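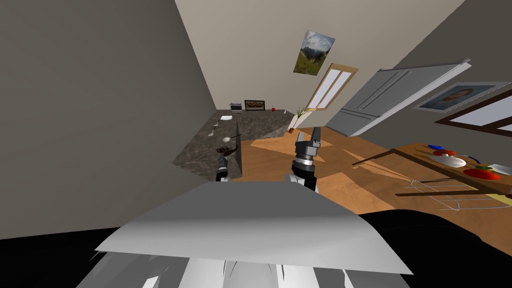 4. Comparing two grippers in the kitchen world

You've got the Ekerix controller talking to the simulator, so now comes the fun part! In this section you run the same pick with two different finger sets and see which one suits your task. Give yourself 30 minutes the first time through. After that it goes much faster.

Before you start
Finish section 3 (joint limits and home pose). Both arms need to be homed, and the Prullholm kitchen world has to be loaded with physics paused.

4.1 Load the finger sets

1. Open the Tools tab and choose End Effectors.
2. Set the left arm to Skendberg Narrow.
3. Set the right arm to Skendberg Wide.
4. Press Apply, then unpause physics. Both grippers should open fully and hold still.

Note: If a gripper drifts closed after you unpause, the finger gains are still at their defaults. Load the file gains_kitchen.cfg and press Apply again.

4.2 Pick your test objects

Start with something on the countertop. Small round things like the apple are great for a first try, and spoons are a wonderful second one – thin handles on a flat surface show up differences between fingers that you'd never spot with a block. Save the plates for last. They are hard for almost any two-finger gripper, and you'll enjoy them more once you trust your settings.

1. Click the object in the world tree to make it the target.
2. Choose Save Start State, and name it after the object.
3. Set Trials to 16.
4. Set Grip Force to 40 percent for both arms.

CAUTION: Don't change the grip force between finger sets. It's tempting to give the wide fingers a bit more, but then you're comparing forces as well as fingers.

4.3 Run the trials

1. Select the left arm and press Run.
2. Wait for the status light to turn green. The world resets itself between trials.
3. Load the start state you saved in 4.2.
4. Select the right arm and press Run.
5. Open Results and tick both runs to lay the curves on top of each other.

Look at the slip curve first. A grasp can count as a success and still slide the whole way up, and that tells you a lot about how it will behave on a real arm.

Note: Each run stops at 3000 simulation steps per trial. If a trial times out on the approach, move the base closer to the target and start that run again.

4.4 Try it from another camera

Switch to the body camera and replay a trial or two. The view follows the body, so the room leans whenever the body does. Leave Level Horizon off if you plan to feed the images to a Stankevičius vision module, which expects the raw view.

CAUTION: Pause physics before you switch cameras. Switching in the middle of a trial drops frames from the log.

Got an odd result you can't explain? Send the log folder to Leokadia Ostrowski on the simulator team – she loves a strange slip curve.

Go on to section 5 to swap in your own finger meshes.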